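Thread on the seating trial at Dinden Square, now that the counts are in. I did the layout and most of the counting. Long, sorry.

1/ Dinden Square is a paved triangle between two bus routes and the back of the old Vidal department store. Before the trial it had one bench, facing a wall. Baseline in March: median stay 3 minutes, nearly all of it people waiting to cross.

2/ The trial put in 70 movable chairs, no fixings, no chains. Idris Craddock at the highways office wanted them bolted down. We agreed to go without bolts and review after a month.

3/ Losses after a month: three chairs. Two came back.

4/ Peak use was 24 people seated at once, at 12.40 on a dry day in May. Total seated stays logged over the trial: 986. A stay means sitting for a full minute or more. Perching on the planter edge was logged separately and isn't in that figure. 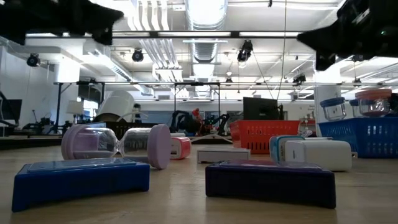

5/ Spacing matters more than chair numbers. People shift a chair before they sit, usually by less than a metre, and they leave a gap to the next group. On the plan I had drawn the chairs touching in pairs. By mid-morning the pairs had always come apart - think of the two blue trays with bare wood showing between them, one a bit further back than the other. That offset, slightly apart and slightly staggered, is how most pairs of strangers ended up. Friends turned the chairs to face each other.

6/ Shade: the east side was empty after 2pm from June onwards. Othmane Kabbaj modelled the sun angles beforehand and told me this would happen. I put chairs there anyway. Four parasols from Hanero are on order for that side.

7/ Crossing times did not change. The bus operator's worry was chairs drifting into the desire line from the north stop. They drifted, but people moved them back, or walked round.

8/ Still open: winter storage, who pays for replacements, and whether the kiosk pitch goes to tender. Milagros Bedoya has the storage costs and will circulate them in October.

9/ Count sheets and the plan are with the Evby office. Ask for the second version, the first has north wrong.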